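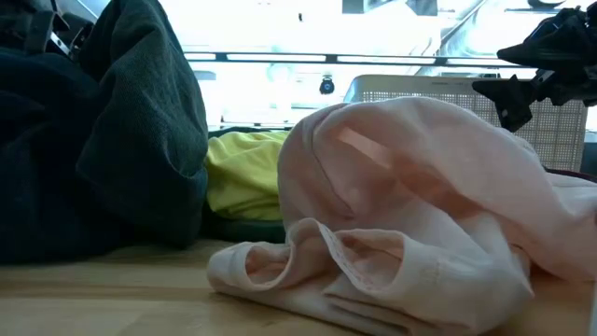
Gratell Home Weather Station: My Take After a Full Spring

3 min read

I've been a backyard weather nut since college, and my old station finally quit on me over the winter (the wind cups seized up in an ice storm). So I went with the Gratell, mostly on the strength of a long post by Teodor Surdu, who runs one up on the ridge at Hestska. I'm down in the valley, so my conditions are a lot tamer than his!

Setup was easy. The pole clamps go on with one wrench, and the console found the sensors before I'd even climbed down. Temperature has been great. I compared it against my glass thermometer at 7 every morning through May and the two never drifted apart by more than a degree, even on those clear, calm mornings when the cold air pools down by the creek.

Rain is where I got grumpy. The tipping bucket is fine in a steady soaker, but in a real thunderstorm downpour it reads low next to my manual gauge every single time. You can fix some of that with the calibration screen, if you can find it. It's buried 3 menus deep and the booklet skips it completely.

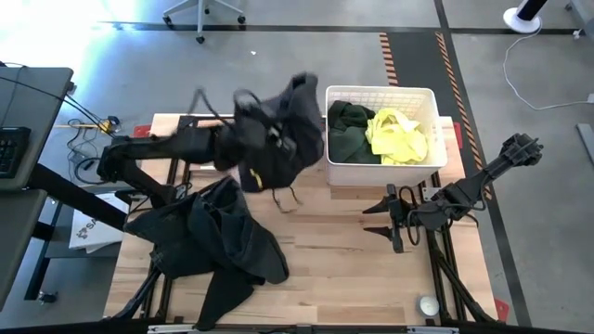 Wind is decent for the price. Gusts show up on the console fast, and I caught a lovely outflow boundary one evening, with the direction swinging clear around and the temperature dropping like a rock. The pressure graph is my favorite part, though I wish it went back further than two days.

Would I buy it again? Yeah, I think so. If you're a rain person, keep a manual gauge out there too.

Comments

ridgerunner: Set the altitude by hand. Mine guessed wrong, and I'm at 2,659 feet, so the pressure was way off until I fixed it.

Marnie K: Any idea if it talks to the Sorkinico app? My Ursu station does and I'd hate to lose that.

pluviophile: Same low rain totals here. Leveling the bucket helped a little.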